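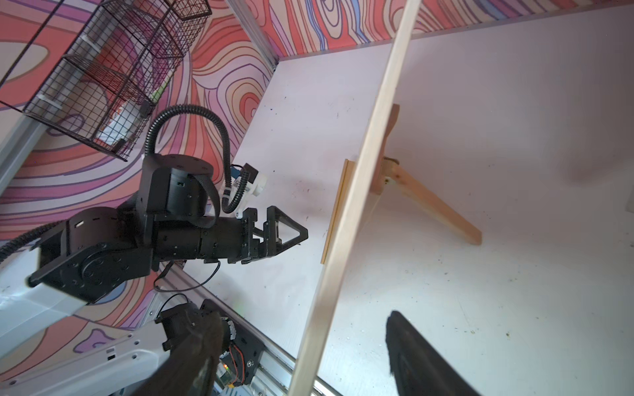

I've been using the Hasodura arm kit for gathering demonstrations since November, and I'm still finding reasons to like it. You move the leader arms by hand, the followers copy you, and every joint position is saved alongside the video. By the end of an afternoon you've got a folder of examples ready for training!

Our task is art supplies - easel, board, pencils. I expected the easel to be miserable, being all thin legs and awkward angles, but the pointed fingers are lovely for this sort of thing. Anneli Toivonen and I recorded 247 episodes between us, 30 of them thrown away because one of us dithered halfway through. Deleting a bad take is a single key press, bless them.

The wrist cameras are the best part. You get the fingers and whatever is between them, close up, and our policy improved a lot once we trained on those views too.
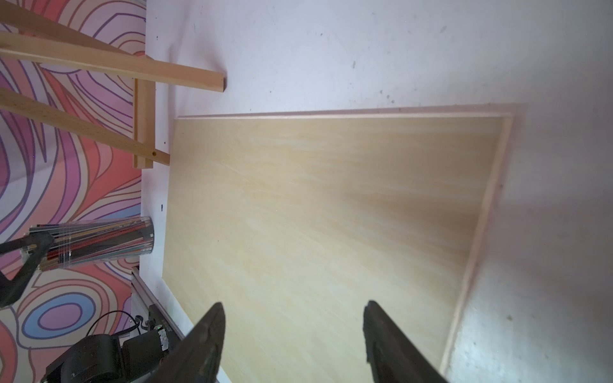
Wrist view, with the board between the fingers and the easel at top left.

Grumbles? The manual is thin, and calibration took me 45 minutes the first time (Nahom Ambaye did his in ten, annoyingly). Flat things need patience as well, so slow down near the table.

I'd buy it again tomorrow, and I've already asked for a second set.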